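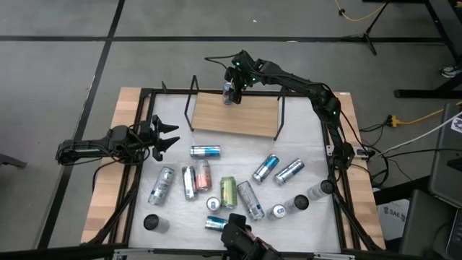
Can-to-shelf bench, right arm over the shelf with a can in the gripper.

Drisa G4 two-finger gripper – comparison notes and ordering

Product page updated 21 October 2026. Bench notes by Teemu Kallio.

Short version first. Drisa G4 is our mid-size parallel gripper for small arms. Two fingers, angular tips, one cable to the wrist. Fits the Larnlow bolt pattern straight off, fits Maruyama wrists with the adapter plate (in the box, don't order it twice, people do).

What we run it on

Drink cans. Mixed brands, mixed sizes, some standing, some lying down, tossed on a pale mat and moved up to a small raised shelf at the back. Cans are a good test. Cheap, slippery, dent if you squeeze, roll if you don't line up. Standing ones are the easy part. Lying ones, when the can points at the arm, are where most grippers give up. Two cans side by side and touching is worse, no gap for a finger.

Units compared

Drisa G4 – this page
Maruyama wide jaw, standard pads
Perutness soft tip, older version (the new one got here too late)

Same arms, same shelf, same controller settings except closing force, which was set per gripper. 500 picks each. Dropped, dented or missed all count as a fail. A can put on the shelf that then rolls off is also a fail, we argued about that one.

Results

Drisa G4: 54 fails. Mostly lying cans close together. Hardly any dents after we turned the force down one step.
Maruyama: 107 fails. Strong grip, but the fingers are thick and it nudges the neighbor can on the way in. Very good on standing cans, better than ours to be fair.
Perutness: stopped early, left pad came unglued. Not scored. Will rerun with the new tips.

Don't read too much into the gap. One bench, one kind of object. If you are picking boxes the order could easily flip.

Notes from the bench

Fingers. Open width is fine for normal and slim cans picked across the body. End-on picks on fat cans are tight. Long fingers are in the accessory list, they flex a bit more.

Pads. Ship with the gray pads. Wipe them with alcohol before the first run, there is a film on them from the mold and the first few picks will slide. Replace when the edge goes shiny.

Cables. Leave more slack than you think. First mounting had the loop too short and it pulled at full wrist roll – faulted the controller twice before we found it. Second mounting, longer loop tied back along the arm, no faults so far.

Shelf picks. Going up and over the back edge is slower then coming in from the front but it clears the shelf legs. With a short wrist you can come from the front. Set the place height a hair above the board and let go, don't press down.

Arms on both sides. Works, but keep a no-go strip down the middle of the mat or they both go for the same can. The handover program is not included.

Controller. Runs on the Larnlow controller with firmware 4 or later. Older firmware sees the gripper but reports the finger position wrong, so it looks ok and then misses. Check this before you write to support please.

Camera. Any overhead camera works for can location, the gripper does not care. Shiny lids glare. Soft light from the side helped more than any setting we changed.

In the box

Gripper, gray pads fitted
Spare pads, one pair
Adapter plate for Maruyama wrist
Wrist cable
Screws, hex key
Printed quick start (pinout on page 2 is for the older model, use the download)

Not in the box

Power supply
Long fingers
Controller

Loan units

Two weeks, you pay return shipping. Tell us the arm, the controller firmware and what you want to pick up. A phone photo of the parts is plenty. Loans are full untill April at the moment but people cancel, so ask anyway.

Returns

Unused, 30 days. Used pads can't come back. If a finger is bent send a picture first, usually we just mail a new finger.

Perutness rerun goes up on this page when the tips have been tested. Raw pick logs for the other two by email, ask for the can set.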